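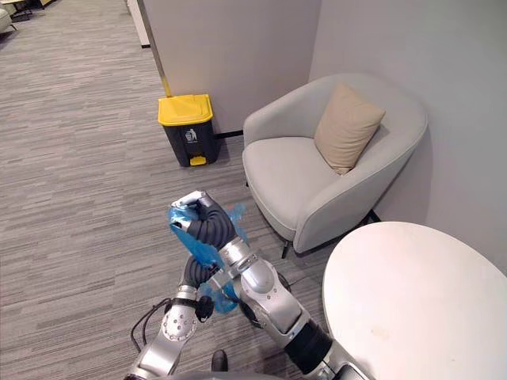 Xuelian Cai
August 15, 2022

ok so the bag thing. A few of you asked why I went quiet on here, and it's because I spent most of the week reading logs from one bad trash run (living the dream!)

1/ The job is simple on paper. Two arms, one plastic bag, get it open and over to the pedal bin. We've run it 300 times at the Judton office and I was starting to feel pretty smug about it.

2/ Then on one run the left gripper closed on the bag and reported "nothing held." Thin plastic folds flat between the fingers, so the gap reads as almost zero, and our code took that as a miss. So it opened, went back and tried again. And again. 7 times!

3/ Meanwhile the right arm had a perfectly good hold and was waiting for its partner. On the last retry the left one finally caught, right as the right arm's timeout fired and it pulled away. Both arms yanking on one bag. Error 2216, joint torque over limit, full stop.

4/ Nobody hurt, bag destroyed. What bugs me is that I was standing close enough to reach in and "help," and my hand was already moving. Yu-ting Tai yelled at me from across the room and she was completely right.

5/ Fixes so far: neither arm is allowed to time out alone anymore, and retries stop at two. Pull force is capped way lower for anything floppy. I also taped a line on the carpet for myself, ugh.

6/ Still don't love the grip check. If you've got a decent way to sense thin film without buying new fingers, my replies are open. Going back in tomorrow with a fresh roll of bags.

Recent posts
Clalham demo day, what broke and when
Cable snags: a rant
Moving the arms from Clumcombe in a rental van
Why I stopped trusting the Liang wrist calibration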